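Home Datasets Docs Changelog Contact

# Vasham Sorting Bench Demonstrations

Short recordings of people handling small parts with a hand-held gripper, collected at the Flinberg plant of Lavance. The recordings are used to train the arm which takes over a part of the sorting at Bench 2. This file says what is in the set, how it was made, and what has been agreed with the people who work at the bench.

Maintainer: Hanne Savolainen
Bench contact: Jin-sol Cheon
Last edited: Thu 26 December

## Background

At Flinberg the returned fittings come back in mixed boxes. A sorter empties the box on the bench, takes out the discs and washers, looks at them, and puts them into containers. It is light work, but it is the same pinch between thumb and finger during the whole shift. Before the project began, the sorters themselves had asked for a rotation, and they had received it only partly.

The plan is that the arm does the picking and the first placing. The person keeps the inspection, the decision about damaged parts, and the boxes that are too mixed for the arm. Please keep this division in mind when you use the data. The recordings teach how to pick up and put down a part. They do not teach how to judge if it is good.

## Contents

The set has 1572 episodes. One episode is one attempt to pick a part from the work surface and place it somewhere else. Attempts that failed are kept and have the label `fail`. There are 323 of them, and we ask you not to delete them before training without a note, as they show well where flat parts are difficult.

Folders:

- `episodes/` has the video and the gripper opening for each attempt
- `labels/` has one text file per episode, with part type, result and free comment
- `stills/` has single images taken out of the video, for documentation
- `consent/` has only the blank form, in the version that was signed

The part types are `disc_flat`, `disc_insert`, `washer_thin` and `other`. The type `other` was used too freely in the first sessions. We have corrected the labels where the part could be recognized from the video, and left them where it could not.

## How the recordings were made

The sorter holds the gripper and works with it in place of the fingers. The camera sits on the gripper, so it sees what will later be seen by the camera on the arm. No arm was running at the bench during the recordings.

Every sorter recorded in paid working time, in blocks with a pause between. The output target for the bench was lowered on these days. In the first week this was forgotten in the planning system, and two persons had a low number in their weekly sheet without any fault of their own. The sheets have been corrected.

Flat parts are the slowest. The fingers must come down on both sides of the part at the same height, and then close without pushing it away over the surface. With a bare hand one does it without thinking. With the gripper most people needed some sessions before it went smoothly, and their comments about it are in the label files, in their own words.
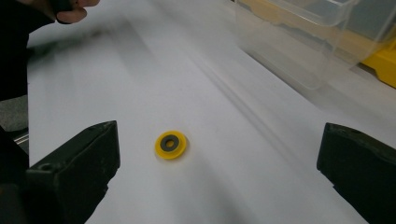 *Yellow disc with dark gray insert, between the open fingers of the gripper. Clear container at upper right.*

Many episodes have motion blur. We did not filter it out. If you need sharp images only, the script `tools/sharpness.py` gives a score for each image, and you can choose your own limit. Be careful with a strict limit: it removes mostly the fast sorters, and then the model learns only from the slow ones.

## People in the data

Hands and sleeves can be seen in many episodes. Faces should not be seen. All videos were checked for this by one person from the bench and one from the project, and 200 episodes were cut shorter or removed before the set was counted.

The following was agreed in writing in February, before the first recording:

1. The recordings are not used to measure the speed or the quality of a single worker.
2. The names are not stored together with the episodes. The session numbers are mixed and no key is kept.
3. A sorter can stop taking part at any time and does not have to say why.
4. Team leaders have no access to `episodes/`.

Point 1 also applies to you if you receive a copy. The timestamps make such a measurement possible, and we could not remove them without damage to the data. So it is a rule and has no technical lock.

## What changes at the bench

We write this part because other plants have asked for it more often than for the data.

The sorters will have less picking and more inspection. Some of them like this, and some have said that inspection alone for eight hours is more tiring for the eyes than picking was for the hands. The present schedule therefore changes between the two tasks, and there is always a part of the picking left for people. Jin-sol Cheon has worked at the bench for many years and she wrote the schedule together with the shift. It will be looked at again when the arm has been in daily use for some time.

A new task is to clear the arm when it stops. In the first plan this was given to maintenance. The sorters asked to have it themselves, with training and with the higher pay step, and this was accepted. The training material is not in this repository.

## Known limits

- Only one bench, one kind of work surface and bright light. We expect worse results on a dark surface.
- Left-handed recordings are few.
- Thin washers that lie on top of each other are almost missing.
- The gripper fingers were replaced once during the collection. The label field `fingers` has the value `a` or `b`.

## Use and contact

The plant at Intarasuk has a copy for its own tests under the same rules. Other requests go to Hanne Savolainen. Please write which bench the model is for, and if the people who work there have been informed. Requests without this second part will be sent back with the same question.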